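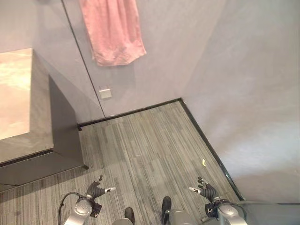
Why run the exhaust fan at all if the window is open, one of the evening students asked, and does it make any difference in winter when the air outside is damp anyway? It does make a difference, and the answer takes up most of this unit.

Housing Maintenance, Unit 3
Moisture and ventilation in occupied dwellings

Background

Water vapour gets into the air of a dwelling from cooking, washing, drying clothes, unflued gas heaters and the people living there. It also gets in through the building itself, from leaks, from damp ground under a suspended floor, and from new concrete and plaster drying out. Separate these two groups early in any inspection. A tenant can do something about the first. The second is a building defect and no amount of airing will fix it.

Warm air can hold more vapour than cold air. Relative humidity is the amount of vapour present compared with the most the air could hold at that temperature. If air is cooled and no vapour is removed, relative humidity rises until it reaches 100 per cent. The temperature at which this happens is the dew point. Any surface colder than the dew point of the room air will collect condensation.

This answers the second half of the student's question. Outside air on a cold morning may have a very high relative humidity and still contain less water than the air inside. Bring it in, heat it, and its relative humidity drops. Ventilating in winter works in most southern climates for this reason, provided there is some heating. In the tropical north during the wet season it often doesn't, and students working there should read the supplementary notes on Ulanden before going further.

Windows and fans

An open window moves air only if there is wind or a temperature difference, and it can move it either way. With the breeze on the wrong side of the house, steam from a bathroom goes down the hall and into the bedrooms. A fan ducted to the outside keeps the bathroom at slightly lower pressure than the rest of the house, so air flows in under the door and out through the duct.

Fans need make-up air. Check the gap under the door, especially where floor coverings have been replaced with something thicker. If the door is tight to the floor, the fan will be noisy and will shift very little.

Check where the duct ends. Fans that discharge into the roof space are still common in older stock and will wet the insulation and the underside of the roof.

The Nolora survey

The Nolora survey covered 2,888 rental dwellings, all detached or semi-detached. Inspectors recorded visible mould, fan type and duct termination. In 133 of them the fan ran but the duct had come off the housing - a fault you can't pick up from the room. The inspector has to get into the roof space.

The survey has limits. It was carried out in March, before the heating season, so it probably under-records mould on bedroom walls. It also relied on what could be seen without moving furniture.

Reading the instruments

We use the Borkowska hygrometer for room air and the Plodavum pin meter for timber. Leave the hygrometer in the room for roughly 2 hours before taking a reading, away from direct sun and off external walls. The pin meter is calibrated for softwood. On plasterboard its figures are comparative only, so take one reading at the suspect spot and others on a similar part of the wall that looks sound, and report the difference.

Don't report a single humidity figure as evidence of anything. Write down the air temperature, the time, the weather outside and whether the heating was on.

Before the practical

Read the section of the course reader on thermal bridging. Bring a torch, a notebook and closed shoes - the roof access at the training house is by ladder.

Work through this beforehand: a bedroom has mould in the upper corner of an external wall, none elsewhere, and the bathroom fan is working and ducted outside. List the possible causes and, for each one, the measurement you would take first. Half a page is enough.

Notes revised 27 December 2023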